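Clorna Curtain Track – Frequently Asked Questions

Last updated September 28, 2004

Most of what people email about is on this page. Please look here first, we are a small shop and Roya is out till the end of the week so phones are slow.

ORDERING

Do you cut track to length?
Yes. Give us the finished length, not the window width. If you give us the window width we will cut it to the window width and it will be too short. Cuts are final.

What's the longest single piece?
705 cm. Anything over that ships as two pieces with a joiner. Joiner is included, no need to add it to the order.

Inches or centimeters?
Either one, but write which. "120" with nothing after it gets you an email from Jawad and loses you a day.

Is there a minimum order?
No. One end cap is fine. You still pay shipping on it though.

Can I pick up in person?
Weekdays only, call ahead. Use the side door. If the gate is shut ring the bell for El Khatib Upholstery next door, they share it with us and will let you in.

How long does an order take?
Cut track, 7 working days. Loose parts usually go out next day. Bent track for bay windows is longer, ask Maham for a date before you book your installer. Please do not book the installer first.

Do you give trade discounts?
Yes, on orders over $400. Decorators and upholsterers need to send a resale number once, then it's on file. Doesn't apply to fabric.

MEASURING

Where do I measure from?
Outside of the trim on one side to outside of the trim on the other. Then add your stackback – the space the open curtain sits in. For a medium weight lined curtain we add a third of the window width, split between both sides. Heavy velvet, more. Sheers, less.

Inside mount or outside mount?
Outside, unless you have a deep recess and really like the look. Inside mount blocks light when the curtains are open, and old window openings are never square. If you do go inside, measure top, middle and bottom and send us the smallest.

How high should the track go?
Halfway between the trim and the ceiling is the usual. Ceiling mount makes a low room look taller. Check for a crown molding before you order ceiling brackets, we get alot of those back.

My ceiling slopes. Can I still use track?
Up to a point. Send a photo and a rough sketch with the heights at both ends to Solange Rezende. She'll tell you yes or no.

TRACK AND FITTINGS

Aluminum or plastic?
Aluminum for anything lined or longer than a small window. Plastic is OK for sheers, campers, shower rooms. Plastic sags over time if you hang blackout on it and we don't replace it for that.

Does the silver finish scratch?
It can. Lay the track down on cloth while you fit it up, an old sheet or a curtain offcut does the job. Not the driveway. Light marks can be rubbed down with a dry cloth but a deep one stays.

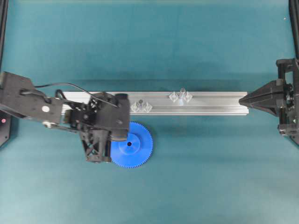

How many brackets do I need?
One every 50 cm for lined curtains, one every 60 for sheers, plus one near each end. The order form works this out for you if you fill in the length box.

Will Pekoseck gliders run in your track?
The small ones, yes. The large ones no, they jam at the joiner. If you have a bag of old gliders and don't know what they are, mail us one and we'll match it.

Can I paint the track?
Front face only. Mask the channel. Paint in the channel and the gliders won't move, and there's no getting it out again.

What screws come with it?
Wood screws. For drywall buy proper anchors, for brick or concrete you need plugs and a hammer drill. We don't stock plugs.

CURTAINS

Do you make curtains too?
We did until March. Now Zahira Osman takes the sewing orders on her own account and we pass them along. She has a waiting list. Ask her directly about prices, we dont set them.

How much fullness?
Double for pinch pleat. Two and a half for sheers. One and a half if the fabric is very heavy or the budget is tight, it'll look a bit flat when closed.

Do I need to wash the fabric before sewing?
Cotton and linen yes. Linen can shrink a lot. Anything marked dry clean, leave it alone and have it cleaned once it's made up.

Is the Ikunero blackout lining still available?
White and ivory only. The gray is gone and not coming back.

How long should they hang?
Just clear of the floor, a finger's width. If you want them puddled add 15 cm and expect to vacuum around them. Over a radiator stop at the sill.

PROBLEMS

Curtains drag halfway across.
Nearly always the joiner. Loosen the two set screws, push the track ends together hard, tighten again. Still dragging, take the gliders out and wipe the channel with a dry rag. A bit of silicone spray is fine. No oil, it gets on the fabric.

My track arrived bent.
Tell us within 35 days and keep the tube it came in. The carrier wants to see the tube. No tube, no claim, and then it's on us and we get grumpy.

A bracket pulled out of the wall.
Wrong anchor, or no anchor. Fill the hole, move over a few inches, start fresh. Using the same hole with a bigger screw lasts till about the next time the kids pull on it.

Can I return cut track?
No. Uncut track and unopened parts, yes, same 35 days, you pay the postage back.

Something not on this page?
Email with your order number in the subject line. Jawad Ansari reads the mail in the morning, Maham Lashari in the afternoon. Pleae don't send the same question to both.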